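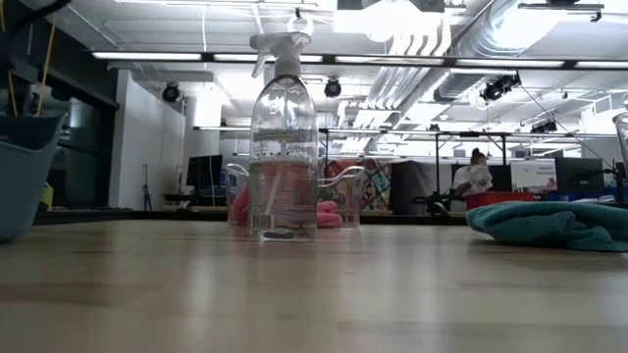 Progress report to Sabatier
Project: Zindale, perception and planning software for two-arm cloth handling
Prepared by Josiane Deschamps, Trultow
26 September 2026

Summary

This report covers the second funding period. The planner rewrite is finished and running on the two-arm station. The perception work is on schedule except for transparent containers, which are still our main source of failed attempts. Spending is within the approved budget. We are asking for one change to the plan, described under "Change requested."

Perception

Cloth segmentation now runs on the overhead view and both wrist views. In the last period it ran on the overhead view only and the wrist views were used for logging. Bright solid colors separate well from the light tabletop, and we no longer tune thresholds by hand when a new cloth color is added.

Clear plastic is harder. The depth data passes through the walls of tubs, cups and bottles, and the planner receives either a hole or a shape that sits too low. We tried two fixes. The first, filling in missing depth from the neighboring pixels, made things worse near the rim and has been dropped. The second estimates the rim as a closed outline in the color view and builds a simple box under it. That version is the one now in use. It works on rectangular tubs and is unreliable on round ones, where highlights from the ceiling lights get picked up as part of the edge.

The wrist view has its own problem. When the arm rolls, most of what the camera sees is the room, with bright lights and people at their desks, and the segmenter was trained mostly on views pointing down at the table. We have added a mask based on the known arm pose that discards everything beyond the table edge. A pink towel close to a clear surface is a typical hard case.

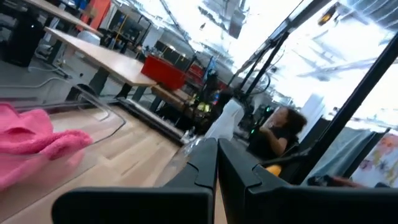
Wrist camera view at a steep tilt, with a pink towel at left and the room behind.

With the mask on, false cloth detections in the background have stopped being a daily issue. The mask depends on good calibration between the camera and the arm, so we now run a calibration check at the start of each session. It takes four minutes and blocks the session if the error is over the limit.

Planning and control

The old planner treated the arms one at a time and locked the shared area whenever either arm was in it. The new one plans both arms together and reserves space by time. Planning is capped at 50 milliseconds per update. If the cap is reached, both arms hold their position and the planner starts over from there.

Reaching into a container is handled as a separate motion with its own speed limit. The gripper comes down vertically, stops at the estimated rim height, checks the wrist view again and then continues. The second arm may wait close by but may not cross above the opening.

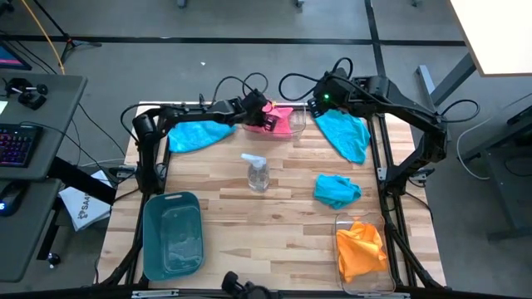
Cable clearance is still not modeled. We keep the arms inside a set of joint limits that we know to be safe, and this rules out some reaches to the front corners of the table. A simple cable model is planned for the next period.

Gripper force is set per task from a config file. We had hoped to adjust it from motor current, but the signal is too noisy at low force — we have put that work aside for now.

Tooling

Session logs are stored in Wikik, our internal log viewer. It can now play all camera views on one timeline, with the planner state shown next to them. Each failed attempt gets a cause from a fixed list. The last 100 failed attempts have been labeled this way, and wrong container depth is the most common cause, followed by a grasp that picks up two layers of cloth.

The replay test suite has grown to 30 recorded sessions. Every change to the planner has to pass it before it goes onto the station.

Change requested

The original plan has us starting on folding in the next period. We would like to move folding back and use the time on round clear containers. Folding needs dependable pick-up first, and the logs show we are not there yet. The total cost would stay the same.

Next steps

Collect more tilted wrist views and retrain the segmenter.
Add the cable model and open up the front corners.
Write the test procedure for round containers and send it to Sabatier for comment.
Next written report in December.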